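What Went Wrong With Our Arm (project report, Yayra Adjei, Grumeck lab section)

So our job was to get the arm, which we call Hadar, to pick up a plastic cup and put it in a wire rack. Easy, right? We planned on 100 runs and had it all done in our heads by January!

The first 94 went fine. Then on the next one Hadar closed on the cup, started to lift, and just kept going sideways (I have never hit an emergency stop so fast in my life). Nothing broke, but my hand had been on the paper a few seconds earlier, fixing a bit of tape, and that scared me more than the noise did.

We dug through the log that night. It has 226 lines for that run, and near the end the wrist angle jumps by some 1000 encoder counts between two lines. My lab partner Lau thought it was the code. I thought it was the cable, and we argued over pizza until we swapped the cable and the jumps stopped. 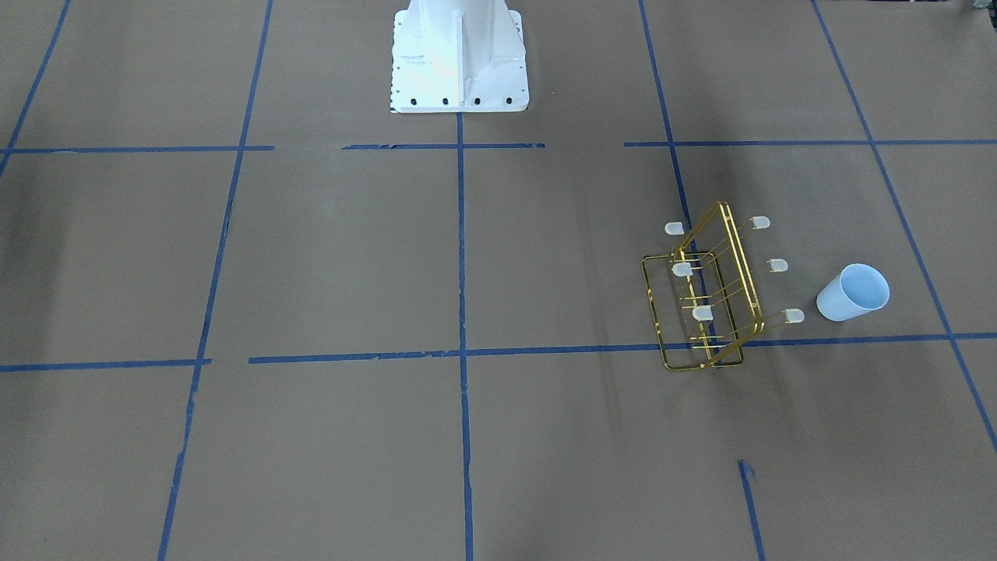
We also changed how we work. Power goes off at the wall before anyone reaches past the tape, even for a second, and one of us keeps a hand by the stop button the whole time. Lau wrote a check that halts the arm if any joint reading jumps too far, and we tested it by feeding it the bad log. It stopped right where it should! We still owe six runs, and I want to do those with the new cable tied down properly first.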